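Wendumside Allotment and Garden Society
Minutes of the general meeting, April

The meeting opened at 7:10 p.m. Aarti Tyagi chaired. Apologies were received from two plot holders on the Besnard side.

1. Minutes of the last meeting
Approved with one correction: the hose bib by the lower gate was replaced, not repaired.

2. Water
The bill for the winter quarter came to $330, up on the quarter before. The meter was read twice and the figures agree. A. Tyagi asked plot holders to check their own taps before leaving. The main will be shut off from noon to 3 p.m. on the day the new valve goes in — a notice will go on the gate beforehand.
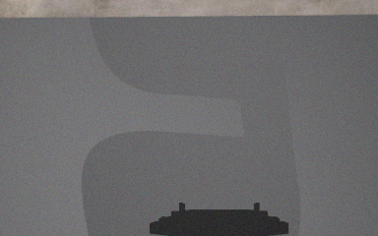 Gray surface with shadow; paler strip beyond.

A member asked if sprinklers could be left on timers. After some discussion it was agreed to keep the present rule, hand watering only from June through August.

3. Shed roof
Two quotes were received. Pisteo quoted $895 for felt and new battens along the north side. Wulludov quoted more but would include the gutter. Members who had been up the ladder said the gutter has a year or two left. Pisteo's quote was accepted, 14 votes to 3. Work is to be finished before the plant sale, and tools will need to be moved to the long shed for two days. 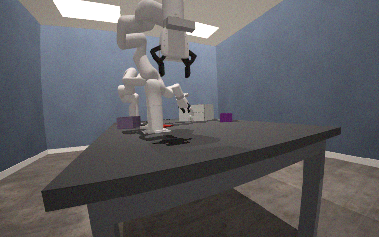 4. Plant sale
Tables go up at 8 a.m. Seedlings should be labeled with variety and price before they are brought in. Last year's tomatoes sold out by ten, so growers are asked to start more if they have room. Unsold plants go home with whoever brought them. Parking on the verge is not allowed, and the neighbors have asked again that the turning area be kept clear.

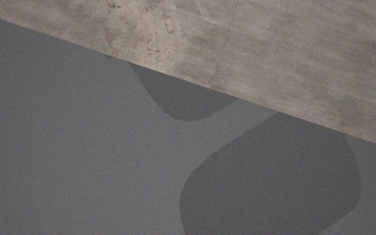 5. Paths
The center path is still soft past plot 22 and wheelbarrows are sinking. Wood chips were put down in the fall and have mostly gone into the mud. Three members favored gravel and two wanted pavers. Asked about color, most preferred a mottled beige and taupe like the textured surface in the picture to a flat gray, on the grounds that it would show less dirt. A. Tyagi will get prices for both materials, for a run of 257 feet. No decision was taken.

6. Waiting list
There are 7 names on the list. Plot 9 has not been worked since last summer and a second letter has gone out. If there is no reply by the end of May the plot will be offered to the next name. A request to split plot 31 into two halves was agreed.

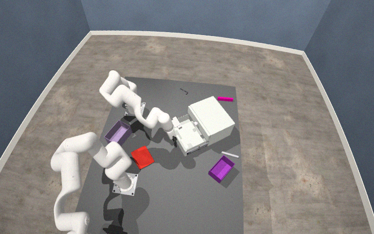

Mottled floor, blue-grey walls, white baseboard trim.

7. Any other business
Bonfires: none before dusk, and none at all when the wind is toward the houses. The lock code changes at the end of the month. Lost property in the long shed will be cleared out after the sale, including the green fork and the single boot.

The meeting closed at 8:25 p.m. Next meeting in June, same room.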